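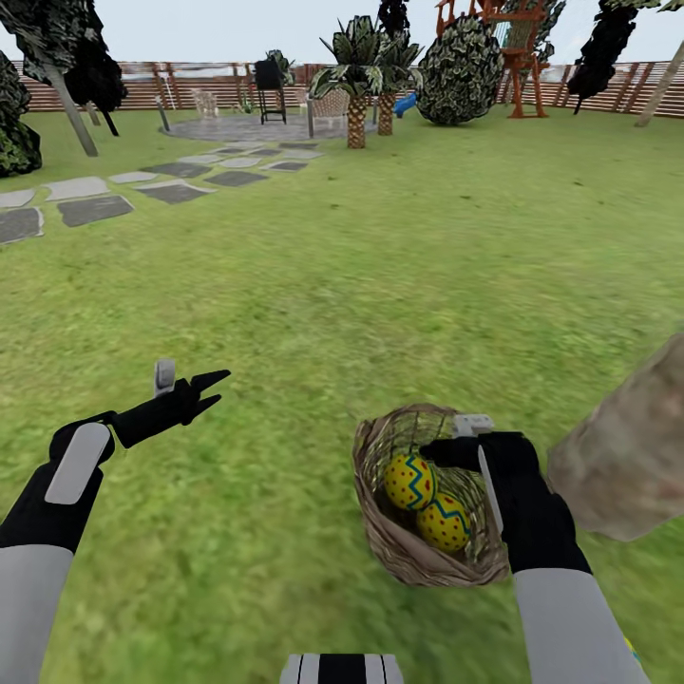 12/05/2022

Most of the past fortnight on Drernura went into the garden environment and very little into the hardware, which is still in pieces on the bench in the shed. The left shoulder is waiting on a bearing. The right arm is bolted down and moves under power, but I have it limited to slow jogs until the wiring is tied back properly.

The task is unchanged from the last post: hold a basket with the right gripper, pick decorated eggs off grass with the left, put them in. I chose it for the simulator because it needs both arms and because lawn is a worse surface than a tabletop. I'll build a physical version of it once the arms are both up.

**Basket**

The basket mesh is the straw weave one with the rough rim. I had been using it directly for collision, which was a mistake. Every crossing of the weave became geometry, the contact solver had to deal with all of it, and the eggs jittered whenever they came to rest on the bottom. I replaced it with a ring of convex pieces for the wall and a shallow dish for the floor. The woven mesh is now visual only. The eggs settle and stay put, even with the basket tilted well over.

The rim is still a problem. The right hand holds it with a finger over the top, and the visual rim is wrinkled while the collision rim is smooth, so the fingertip can look as though it has sunk into the straw or is floating slightly above it. The forces are fine. I'm leaving it.

**Eggs**

An egg is a scaled ellipsoid for contact purposes. The texture is yellow with small red dots and a blue-green zigzag, which matters a bit more than I expected, as my first detector was a plain colour threshold and the lawn is also fairly yellow in places. It flagged patches of grass as eggs. Adding an edge check on the zigzag band fixed most of this. The remaining misses are eggs lying with an end facing the camera, where the band is hard to see.

I ran 1000 episodes overnight with random egg positions and a fixed basket pose. Of those, 61 ended with the egg outside the basket after a good grasp. I went through the logs for all of them. The common fault was the left gripper opening while the wrist was still moving, so the egg left with some sideways speed and hit the wall of the basket near the top. I now require the wrist to be nearly still before the fingers open. I haven't repeated the full run with that change.

**Garden**

The garden is a stock yard with a fence, a flagstone path, a patio and a play structure at the back. None of it takes part in the task. It is there so the detector sees something other than a grey void. The palms are by far the most expensive things to render. I tried hiding them, gained a useful amount of speed, and then put them back, as the fronds are the sort of clutter I want in the background.

The lawn is a flat plane with a texture. Real grass will hold an egg in place a little and also hide the bottom of it. I've raised the rolling friction to approximate the first effect and done nothing about the second.

**Control code**

Both arms run from Kaijage, my own scheduler, which has grown to 2618 lines and needs a tidy. It began as a single loop for one arm, and the second arm was added by copying that loop and changing the names. This worked until I wanted the basket to move toward the egg as the left arm came back, at which point the two loops were each waiting for the other. For now the right arm holds still during a transfer. A shared timeline is the proper fix and it is the next job.

I also changed the self-collision margin between the forearms. It was set so wide that the left hand refused to go anywhere near the basket. Halving it was enough.

**Hardware, briefly**

The mounting plate from Brostum arrived with 4 holes where the drawing has them, and the plate sits flat on the bench. I still need to:

- fit the left shoulder bearing
- crimp and label the wrist cables
- measure actual finger opening against the model
- move the stop button to where I can reach it from the laptop

The finger measurement should have been done earlier. The modelled fingers taper toward the tips and I suspect mine are thicker there, in which case the grasp depth in the simulator is too generous. If they are, I'll change the model and rerun. I'm not reprinting the fingers before August, when the shed is next free of other people's furniture.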